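The Paper Bird Makers of Kastanano

The workshop has one door, and it is painted green so that the delivery drivers can find it. Inside, Anselmo Tavares is cutting the wing of a wren with scissors that were made for eyebrows. He does not look up when I come in. He is in the middle of the curve, he tells me later, and if you stop in the middle of the curve the paper remembers it.

Kastanano is a small town with two bakeries and a river that is low in August. People come for the river and they leave with a bird. The birds are made of cotton paper, each in its own box with a glass front, and the smallest box is 2 inches wide. Tavares has been making them here for many years together with Edileuza Mendonça, who was first his customer. She bought a kingfisher for her mother's birthday, brought it back because she thought the beak was too short, and he gave her a piece of paper and said, please, show me. The new beak was better. She started work the next month.

"He was a little offended," says Mendonça. "But he is a fair man. He put my beak on the bird and he threw away his beak."

The division of work is now very clear. Tavares makes bodies and wings. Mendonça makes heads, feet, and all that grows around the bird, so the leaves, the seed heads, the lichen on a twig. The lichen is her specialty. She makes it by wetting scraps of paper with tea, squeezing them in a cloth and then letting them dry on a radiator. Every scrap comes out different. She keeps them in old candy tins, sorted by color, and I was permitted to open the tins but I was not permitted to breathe near them.

A feather is the slow part. For a wren they cut 586 pieces, and this is a small bird. Tavares draws no lines on the paper. He cuts a long strip, then a fringe along the strip, and then he cuts each feather free and pulls it once over the back of the scissors so that it bends. The feathers go on from the tail to the head, like tiles on a roof. If one feather is wrong, it can be taken out with a needle during the first minutes. After this the glue is dry and the feather stays wrong.

I ask if customers notice it.

"No," says Tavares.

"Yes," says Mendonça.

They use a wheat paste which they cook on a small stove at the back, and they use it on the same day. They tried the glue from the shop, and it was strong and quick, but after two summers in a sunny window it became yellow along the edges. Eleven boxes had to come home and be repaired without payment. Tavares still speaks about these eleven boxes as other people speak about a flood.

The paper itself comes from Horrocks, a mill that makes it in three weights. The lightest is for the feathers of the breast and it is so thin that you can read a newspaper through it. The heaviest is for the backgrounds. In between there is a weight that they use for almost everything else, and when the mill announced that it would stop this middle weight, Mendonça wrote a letter by hand. She asked how much she must buy so that they would make it one more time. The answer was 2000 sheets. The sheets are now under the worktable, under the stairs, and under the bed in the room where her nephew sleeps when he visits.

"He sleeps very well," she says. "It is good for the back."

The frames are a different story. For a long time Tavares made them himself from any wood that he could find, and he admits that the corners were not always corners. Now the frames are made by Trunico, a joiner's shop on the other side of the river, in pear wood without stain. The pear wood is pale when it is new and it becomes warmer with the years. A customer who has an old box and buys a new one must wait a long time before the two agree with each other. Some customers ask for stain to make it go faster. It can be done, but Mendonça makes a certain face, and many of them change their minds.
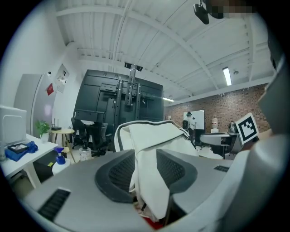 White cloth with a thin dark gray edge.

What does a person pay for a paper wren? Tavares does not like this question and he goes to look at the paste. Mendonça answers it without trouble. The small boxes are priced so that a young couple can buy one and still eat dinner in a restaurant. The large ones, such as the heron that takes the whole winter, are sold before they are begun. There is a waiting list in a school notebook. She reads me no names from it, but she lets me see that it is full and that she has started to write on the inside of the cover.

A gift company, Fiturard, once came with an offer. They wanted 1000 robins before Christmas, all the same, in a plastic box. The man was polite and he had brought a cake. Tavares and Mendonça ate the cake with him and discussed it for an evening, and they were serious about it, for the roof was leaking at that time. In the end they counted the feathers for one robin, did the multiplication on the cake box and began to laugh. The roof was repaired the next year.

They do teach, in a modest way. In spring there is a course for six people at the long table, and every student goes home with a single feather mounted in a tiny box. Only one feather seems a poor result for a whole day, I think, until I try it. My first is too fat. My second has a hole. The third one bends to the wrong side, and Tavares takes it from me, looks at it against the window and says that it could belong to a duck, if the duck had been ill.

The fourth is not bad. Mendonça finds a place for it low down on the back of the wren, where the wing will lie over it. She touches it with the paste and presses it with the end of her brush for a moment, and then she asks me to pass her the next strip.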